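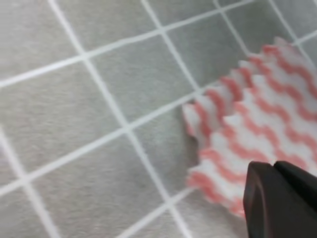
요즘 저녁마다 천 접고 있어요. 행주, 손수건, 냅킨, 보자기, 베갯잇, 어디서 왔는지 모를 자투리까지 집에 있는 네모난 건 다 꺼내서요. 좀 길어질 것 같아서 타래로 씁니다

시작은 부엌 둘째 서랍이었어요. 행주 넣는 서랍인데 어느 날 안 열리는 거예요. 안에서 뭐가 걸려서 손가락 두 개 겨우 들어갈 만큼만 열리고 딱 멈춤. 젓가락 넣어서 꾹꾹 누르고 겨우 열었더니 린넨 냅킨 하나가 서랍 뒤로 넘어가려고 하고 있었음

그래서 다 꺼냈죠. 꺼내는 건 금방이잖아요. 문제는 꺼낸 다음에 밥을 해야 했다는 거고 그날 저녁은 행주 산 옆에서 라면 끓여 먹었습니다

저는 원래 접기를 못해요. 진짜로요. 학교 다닐 때 색종이 반 접으면 항상 모서리가 어긋나는 애 있죠? 그게 저예요. 수건도 반 접으면 한쪽이 삐죽 나오고, 그걸 또 반 접으면 삐죽이 두 배가 되고

그래서 격자 매트 위에서 접기 시작했어요. 회색 바탕에 흰 줄 그어진 거요. 선에 한쪽 변을 맞춰 놓고 접으면 저 같은 사람도 모서리가 만나요!! 이걸 서른 넘어서 알다니

매트는 동네 Zandis에서 샀어요. 문구랑 원단 부자재 같이 파는 가게인데 위층이 살짝 창고 같아요. 계단 올라가면 단추 서랍 있고 그 뒤에 매트 세워 놓은 칸이 있음. 색이 초록, 분홍, 회색 있었는데 회색으로 했습니다. 식탁에 계속 깔려 있어도 눈에 덜 걸릴 것 같아서

칸이 큼직큼직한 게 제일 마음에 들어요. 눈금 자잘하게 들어간 것도 있었는데 그건 보고 있으면 머리가 아파요. 저는 재단할 게 아니고 접을 거라서 큰 칸이면 충분

계산하는데 점원분이 퀼트 하시냐고 물어보셔서 아뇨 행주요... 했더니 아 네... 하심. 두 사람 다 더 할 말이 없었다

접는 방법 물어보신 분 있어서 제가 하는 대로 써 볼게요. 정석 아니고 그냥 제 방식이에요

일단 천을 매트에 올리고 손바닥으로 가운데서 바깥으로 쓸어요. 이때 급하게 쓸면 천이 통째로 밀려서 비뚤어지거든요. 저는 왼손으로 한쪽 모서리를 누르고 오른손으로만 밀어요. 고양이 쓰다듬는 속도로

그다음 제일 반듯한 변을 찾아요. 행주는 네 변이 다 반듯한 경우가 거의 없어요. 특히 오래 삶은 건 마름모가 되어 있음. 그럼 그나마 나은 변 하나를 골라서 흰 줄에 붙여 놓고, 나머지 변은 어떻게 되든 포기합니다

그리고 반 접기. 맞은편 변을 들고 와서 같은 줄에 맞춰요. 옛날엔 모서리끼리 맞추려고 했는데 그러면 가운데가 울더라고요. 변을 줄에 맞추는 쪽이 훨씬 편해요. 모서리는 조금 어긋나도 봐 줌

접힌 자리는 손날로 한 번만 쓱. 두 번 세 번 문지르면 안쪽이 밀려요. 다림질할 거 아니면 한 번이면 돼요

그리고 삼등분. 여기가 저한테는 최대 고비였는데 칸이 있으니까 그냥 칸 따라 접으면 됨. 눈대중으로 삼등분 되시는 분들 진심 존경합니다. 저는 항상 2:2:1이 나와요

대각선으로 두고 접는 것도 해 봤어요. 매트를 제 쪽에서 비스듬히 돌려놓으면 줄이 다 사선이 되잖아요, 그 상태로 손수건 꼭짓점을 교차점에 올려놓고 세모로 접으면 예뻐요. 쓸모는 딱히 없음. 보자기 맬 때나 쓰려나

보자기 얘기 나와서. 보자기는 진짜 접기 힘들어요. 미끄러워서 펼쳐 놓으면 자기가 알아서 다시 구겨져요. 이건 한 번에 접을 생각 말고 반 접고, 숨 쉬고, 반 접고, 숨 쉬고

우리 엄마는 허공에서 접으세요. 양손으로 모서리 잡고 팔 쫙 벌려서 탁탁 털고 턱으로 가운데 잡고 착착착 끝. 매트 보여드렸더니 이걸 왜 돈 주고 샀냐고 하심. 엄마 나는 턱이 그렇게 안 움직여

분류도 했어요. 처음엔 크기별로 했다가 망했습니다. 크기별로 하면 그릇 닦는 거랑 바닥 닦는 게 같은 더미에 들어가요. 이건 아니다 싶어서 다시 다 섞음 (이때 밤 11시)

두 번째는 쓰는 곳별로. 그릇, 식탁, 가스레인지, 바닥. 이건 괜찮았는데 린넨 냅킨들이 갈 데가 없었어요. 손님용이라고 사 놓고 손님이 오면 휴지 드리는 집이라서요

냅킨은 Wustlow 거예요. 예전에 세일할 때 샀던 건데 린넨이 두툼하고 빨수록 부들부들해져요. 근데 구김이... 구김이 성격이에요. 다려서 넣어도 꺼내면 구겨져 있음. 서랍 안에서 무슨 일이 있는 건지

결국 냅킨은 그냥 매일 쓰기로 했어요. 아침에 빵 먹을 때 무릎에 올려요. 빵 부스러기 털 때마다 괜히 사람이 된 기분이고 좋음

오래된 행주 버리는 기준도 물어보셨는데 저는 기준이 좀 감정적이에요. 구멍 나도 좋아하는 무늬면 못 버려요. 멀쩡해도 물을 안 먹으면 버려요. 새것일 때부터 물을 밀어내는 행주 다들 한 장씩 있으시죠? 물 옆으로 옮기기만 하는 애

못 버리는 건 반으로 잘라서 창틀 걸레로 보냅니다. 창틀 닦고 나면 미련이 싹 사라져요. 새까매지니까

서랍에 넣는 건 세워서 넣는 쪽으로 정착했어요. 눕혀서 쌓으면 위의 것만 계속 쓰게 되더라고요. 맨 밑에 있던 건 작년 가을부터 한 번도 세상 구경을 못 한 것 같았음

근데 세워 넣으면 처음엔 좋다가 몇 장 빼면 도미노처럼 넘어가요. 그래서 칸막이가 필요했고, 칸막이 찾다가 이 타래에서 제일 긴 삽질을 하게 됩니다

Clestilico 서랍 칸막이요. 늘려서 끼우는 방식인데 우리 집 서랍 깊이를 안 재고 샀어요. 한 뼘쯤 되겠지 하고. 결과: 제일 짧게 줄여도 안 들어감

교환하러 528번 버스 타고 갔는데 교환은 되는데 작은 게 품절이래요. 그래서 그냥 들고 돌아옴. 칸막이가 버스 구경하고 온 날

그 칸막이는 지금 옷장 서랍에 들어가 있어요. 거긴 또 신기하게 딱 맞아요. 양말 칸이 생겼습니다. 행주 정리하다가 양말이 정리됨

부엌 서랍은 결국 우유갑이랑 과자 상자 잘라서 끼웠어요. 볼품은 없는데 잘 서 있어요. 젖는 자리도 아니고 낡으면 또 바꾸면 되고

아 그리고 남는 천 넣을 상자는 32리터짜리로 하나 샀어요. 이것만은 재고 샀음!! 옷장 아래 칸에 쏙 들어가요. 자투리 천이랑 커튼 자르고 남은 거, 지퍼 고장 난 쿠션 커버 같은 거 다 여기로

쿠션 커버는 Sutherland 천으로 언니가 만들어 준 거라 못 버려요. 지퍼만 갈면 되는데 그 '지퍼만'을 못 하고 두 해가 지났네요. 올겨울엔 한다. 진짜 한다. 여기 써 놨으니까 한다

식탁보 접는 게 또 문제였는데요, 길이가 162cm라서 매트 위에 다 안 올라가요. 그래서 의자 두 개 붙여서 걸쳐 놓고 한쪽만 매트에 맞춰서 접었어요. 접고 보니 의자에 걸쳐 둔 쪽에 먼지가 잔뜩. 다시 빨았습니다

긴 건 바닥에 펴지 말고 침대에서 먼저 크게 반, 또 반 접어서 폭을 줄인 다음에 매트로 데려오세요. 매트에서는 마무리만. 저는 두 번 빨고 배웠어요

Ravinder Penner 님이 댓글로 알려주신 방법도 해 봤어요! 베갯잇 세트는 한 장을 봉투처럼 써서 나머지를 안에 넣는 거요. 이거 너무 좋아요. 이불 커버까지 통째로 들어가니까 세트 찾으러 돌아다닐 일이 없음. 감사합니다 정말로

다만 우리 집 베갯잇은 입구가 좁은 거라 이불 커버 넣을 때 씨름을 좀 했어요. 만두 욕심내서 빚은 것처럼 빵빵해짐. 얇은 여름 이불 커버만 이렇게 하고 겨울 건 그냥 따로 접어 두려고요

매트 관리 얘기. 실밥이 은근히 쌓여요. 특히 수건 접고 나면 보풀이 그대로 남거든요. 저는 돌돌이로 한 번 밀고 끝내요. 밥 먹을 땐 걷어서 냉장고 옆에 세워 놓고요

세워 놓으면 휜다는 말도 있고 말아 두면 더 휜다는 말도 있고 다들 말이 달라서 그냥 제일 편한 대로 하고 있어요. 아시는 분 있으면 알려주세요

줄 맞추기에 재미 들려서 한동안 이상한 것까지 접었어요. 장바구니, 쇼핑백, 남편 체크 손수건(체크를 격자에 맞추면 눈이 아주 어지러움), 안경 닦는 천. 안경 닦는 천은 접어서 뭐 하냐고요? 저도 몰라요 근데 지금 아주 반듯해요

장바구니는 추천합니다. 손잡이 안으로 넣고 길게 삼등분한 다음 밑에서부터 접어 올려서 마지막에 끼우면 안 풀려요. 가방에 굴러다니던 게 카드 지갑만 해졌어요

티셔츠는 비추예요. 저는요. 목 부분이 둥글어서 기준으로 삼을 변이 없으니까 매트가 별 도움이 안 돼요. 그냥 하던 대로 대충 접는 게 빨라요

양말도 안 접습니다. 양말은 뭉쳐야 제맛

옆 동 703호 사는 친구가 놀러 왔다가 식탁에 앉아서 커피 마시면서 자기도 모르게 계속 행주를 접고 갔어요. 그거 보고 알았는데 이거 은근히 손이 가요. 뜨개질 같은 느낌? 말하면서 하기 딱 좋음

친구는 저보다 훨씬 잘 접더라고요. 게다가 줄을 보지도 않음. 조금 분했다

다 한 다음에 제일 좋은 건 역시 서랍이 한 손으로 열린다는 거예요. 한 손에 젖은 그릇 들고 한 손으로 스윽. 이게 되는 집이었다니

그런데 유지가 되냐고 하시면... 솔직히 반반. 빨래 걷은 날 바로 하면 되는데 하루만 미뤄도 의자 위에 쌓이고 의자 위에 쌓인 건 의자의 일부가 됩니다

그래서 지금은 걷자마자 매트 옆에 던져 놓고, 저녁 먹고 라디오 한 코너 나오는 동안만 접어요. 코너 끝나면 남아도 그만둬요. 남은 건 내일 거. 이렇게 하니까 덜 지겨워요

아 맞다 행주 삶는 얘기 쓴다고 하고 안 썼네요. 저는 과탄산소다 조금 넣고 약불에 삶는데 넘치는 거 조심하세요. 잠깐 전화 받으러 갔다가 가스레인지가 거품 파티였던 적 있어요. 냄비는 절반만 채우기. 창문 열기. 전화는 나중에

삶고 나서는 꼭 탁탁 털어서 널어야 접을 때 편해요. 쪼글쪼글한 채로 마르면 매트고 뭐고 소용이 없어요. 털 때 변을 좀 당겨서 펴 주면 마름모도 살짝 돌아옵니다. 살짝요

그리고 덜 마른 걸 접어 넣으면 서랍에서 냄새나요. 만져 봐서 시원한 느낌 나면 아직이에요. 장마철엔 저도 선풍기 앞에 한 번 더 널었다가 접어요

질문 주신 것 중에 면이랑 린넨 중에 뭐가 접기 쉽냐는 것도 있었는데 저는 면이요. 면은 손으로 누르면 누른 대로 있어요. 린넨은 접힌 자리가 자꾸 일어나요. 소창은 얇아서 겹치면 밀리니까 천천히. 극세사는 매트 위에서는 얌전한데 손끝 거친 날엔 손에 다 달라붙어서 소름 돋고요

다음은 화장실 수건 차례예요. 선반 폭에 맞추려면 반, 반, 삼등분이 나을지 길게 삼등분해서 돌돌 마는 게 나을지 아직 고민 중인데 수건 선반 좁은 집 분들 어떻게 하시는지 댓글로 좀 알려주세요. 이번에는 선반 폭부터 재고 올게요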